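Kitchen hand / prep cook wanted, Skorell Canteen

Starting April, sooner if you can. Part time to begin with, more hours if it suits you.

We're the lunch place on the ground floor of Grimon House. Soup, hot plates, sandwiches, a lot of tea. Small team, busy middle of the day, quiet after.

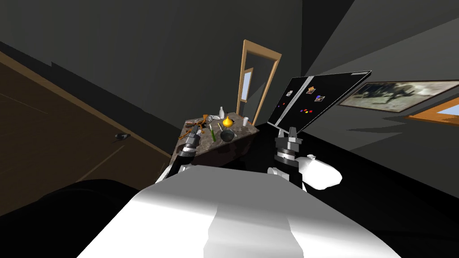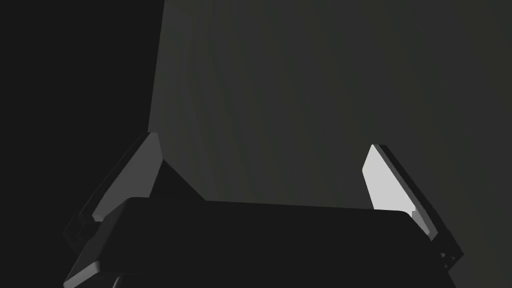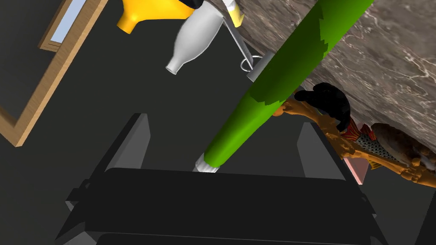 What you'd be doing: veg prep, filling the cold counter, washing up (everyone washes up, me included), taking in the Akl delivery and checking it against the sheet. Some till work when the queue gets bad. Ovens are Gandov, old ones, we'll show you.

Hours are 7 till early afternoon, weekdays. No evenings. Sorry but the 7 start is fixed, the bread needs doing.

You need:
- some kitchen experience, doesnt have to be professional, school or church hall is fine
- food hygeine certificate or willing to sit it in your first month, we pay
- ok on your feet all morning
- able to lift a full stockpot

Nice to have: any baking. Our baker is going down to two mornings.

On a normal day it's 100 covers, 60 of those in the first hour, so you do need to like being rushed a bit. Free lunch, aprons supplied, bring your own shoes. Non slip please. Paid trial shift before either of us decides anything.

To apply, a few lines on what you've done and when you could start. CV if you have one, no need to write one specially. Hand it in at the counter or leave it at the Grimon House desk marked for Abla Boutros. Please not between 12 and 2.

Will ring everyone back, might take me a week. Put your phone number on it!!

Abla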